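Chapter 3
Keeping Time at Work

Chapter outline
3.1 Before the clock
3.2 The factory bell and the time book
3.3 The shift system
3.4 Measuring a task
3.5 Hours, rest and the law

Key terms: task time, clock time, shift, handover, standard time, allowance, split shift, overtime

When Saimi Manninen started at the Skoryk bakery, she was given two pieces of paper. One was a contract that said she would work 44 hours a week. The other was a grid, printed on both sides, that told her when those hours would fall. She told us later that she read the contract once and put it in a drawer. The grid went on the refrigerator door, and everyone in her family learned to read it.

The grid decided when she slept, when she could see a dentist, and whether she could take an evening class. It was changed twice in her first year, and both changes caused more argument in the break room than the yearly pay notice did. One baker left over it. He had no complaint about the pay or the number of hours, but the new grid had him starting work before the first bus of the day.

This chapter is about how working time came to be arranged in grids like that one. Chapter 2 looked at how people are paid for work. We now turn to how work is cut into hours, who does the cutting, and what happens when the pieces don't fit the rest of a person's life.

For most of history, people who worked didn't sell their hours. A farmer milked the cows when they needed milking and brought in hay when the weather was dry. A weaver working at home finished a length of cloth and was paid for the cloth. Historians call this way of working task time. The day was as long as the job required, and it might be very long in harvest season and quite short in winter. Work and rest were mixed together. A weaver might stop to feed a child, talk to a neighbor, or do nothing at all, and make up the lost work by candlelight.

Clock time is different. Under clock time, an employer buys a stretch of the day and expects it to be filled with work. The change from one to the other was slow and uneven, and in some trades it was never finished. Fishing crews still go out with the tide. Nurses who visit patients at home are often paid by the hour but plan their rounds by the patient. As you read, keep in mind that both kinds of time can exist in one job, and that many disagreements at work begin where they meet.

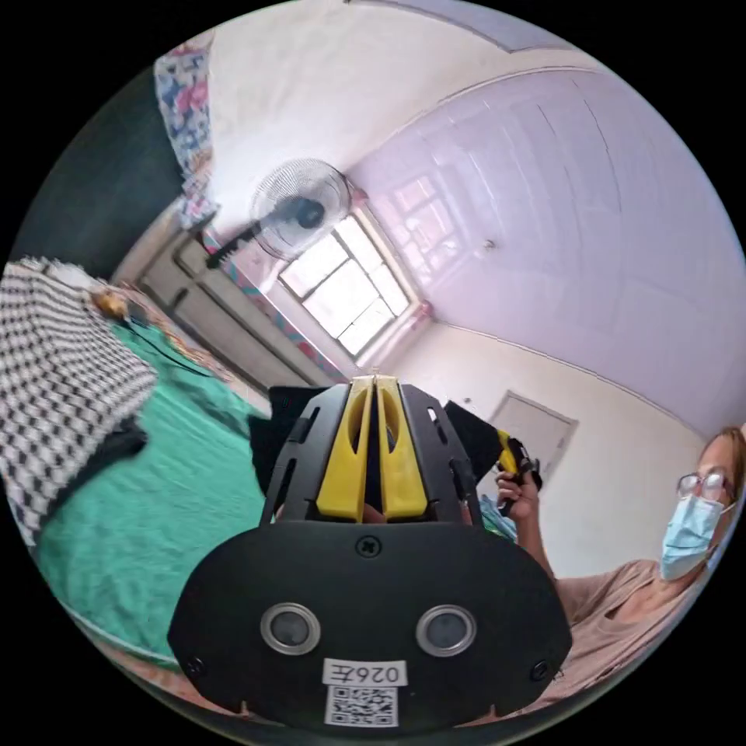
The move to clock time created a new problem for employers, which was how to know how much work an hour should hold. A mill owner could see that the looms were running, but he couldn't easily say whether a person tending them was working at a fair pace. Early answers were crude. An overseer walked the floor, and fines were charged for lateness. Later, managers began to watch single tasks closely, write down each step, and time the steps one by one. From these records they worked out a standard time, meaning the time a trained person should need to do the task at a normal pace. To this they added an allowance for tiredness and small delays.

The method sounds simple, but almost every part of it can be disputed. What is a normal pace? Should the person being timed be the fastest in the room, or a new hire? Does the allowance cover a trip to the restroom at the far end of the building? In section 3.4 we follow a dispute at Starkgate, a maker of door hardware, where the standard time for packing a box of hinges was set by timing two of the most experienced packers. Fadi Hijazi, who spoke for the packing room, asked that the task be timed again with a mixed group and late in the shift. The second figure was longer than the first. The company accepted it for the night crew and kept the old one for days, and the packers were still arguing about that when we visited.

Shift work brought problems of its own. A plant that runs all day and all night needs at least 2 crews, and usually 3, and each crew has to pass its work to the next. The handover is often the weakest point. Yuzuki Okabe collected 528 handover notes from the Bimton paper mill for her study of night crews, and section 3.3 reprints a selection. Many of them are only a few words long. Some mention a noise in a machine but don't say which machine. Others are careful and complete, and these tend to come from workers who had once been on the receiving end of a bad one.

There is also the question of which shift a person gets. Some workplaces rotate everyone through days, evenings and nights. Some let long-serving workers choose first. A few pay more for the hours that are hardest to fill - usually nights and weekends - and leave people to sort themselves out. Each plan treats somebody well and somebody else less well, and the readings at the end of section 3.3 give two opposing views, one by Noémie Hawthorne and one by Virgilio Aquino.

Section 3.5 deals with the law. It covers limits on the working day, rules about breaks, and overtime. The rules differ a good deal from place to place, so the section explains the main types and leaves the local details to your instructor.

Before you go on to section 3.1, write down your own schedule for one ordinary week. Mark the hours set by someone else in one color and the hours you set yourself in another. Keep the page. You will need it for the exercise on split shifts.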